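Notes for my talk, small labels and their singles

Start when the door is closed. Say good evening, say my name slowly. Thank Hacer Tekin for the record player and for correcting my slides.

First point. In the sixties a group could have two labels selling it in the same month. My case is Postetti, a beat group of four brothers-in-law. They left Lie in November and signed with Prirkon. Lie still had six finished songs in the cupboard.

Play the first side now, only until the second chorus. Let people listen, do not talk over it.

Second point, the numbers. Prirkon pressed 2,000 copies of the new single. Lie pressed 990 of the old one and sold them all. Wait here, somebody always asks if I have changed the two figures by mistake. I have not.

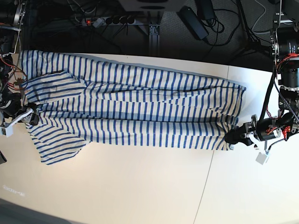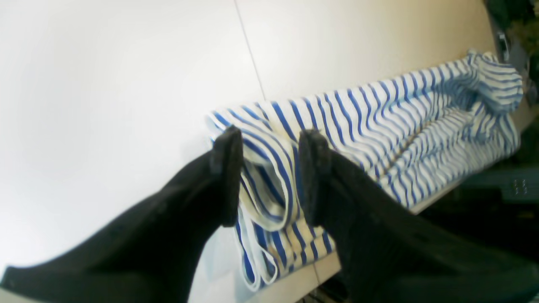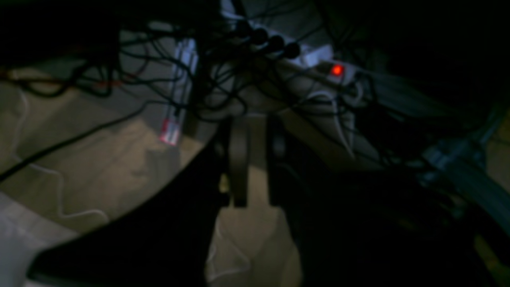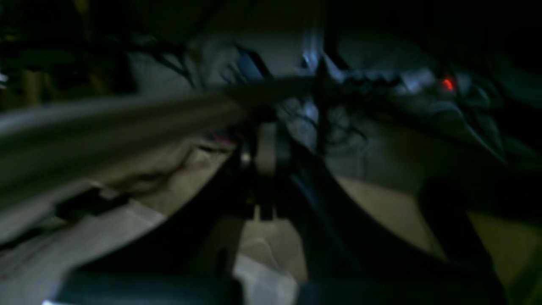 Striped garment (first two pictures), power strip and cables (third), gripper (last).

Third point. Why did the old song win? Teodor Nyberg, who played the organ on both, told me that the radio people already knew the tune. I think he is right but I can not prove it. Say this clearly.

Then the chart from the Zukisow shops. The old single enters at 90, the new one does not enter. The next week both are in, and they stay for the same time. Do not read every line of the table.

If there is time: the legal letter from Prirkon. It is short and rather rude. Read only the second paragraph.

Play the B-side at the end. The catalogue number is Lie 2,492, printed with the comma on the label, and collectors like to hear about this.

Questions. Repeat each one into the microphone before I answer.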